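Filed under: Opinion / Automation Safety
34 comments | 317 shares

A recovery routine is a motion program like any other, and it should be reviewed like one. At Durkville we didn't do that, and in February a fault during bottle transfer showed us the cost.

The task is plain. An arm picks bottles from one blue crate and places them in the crate beside it. We worked it out in simulation first, using the Dewan cell model.

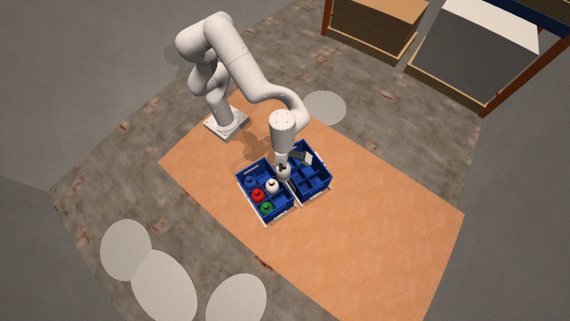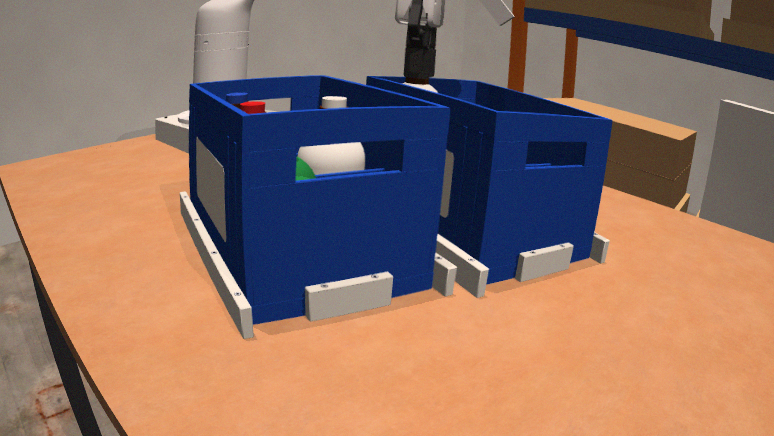 Simulated transfer cell, two views: blue crates side by side, with the gripper at work over them.

The fault was a missed grip signal. The controller read the gripper as empty, ran its recovery move and traveled sideways before it had cleared the crate wall. The bottle was still in the fingers. The crate shifted on the table, and every pick after that used a position that was no longer correct. The cell ran 3 more cycles before the force limit stopped it.

The simulator had passed this job for 317 cycles. All of them assumed a truthful grip sensor. Dinesh Wickramasinghe had asked for sensor faults to be added to the test set, and the request was put off twice to protect the schedule. I was one of the people who put it off.

My position is that no cell should be released until its recovery moves have been run with false sensor readings, both full and empty. Recovery should begin with a straight vertical lift, at low speed, whatever the gripper reports. Fluson now works this way. Our Jarkia line does not yet, and I would hold its release until it does.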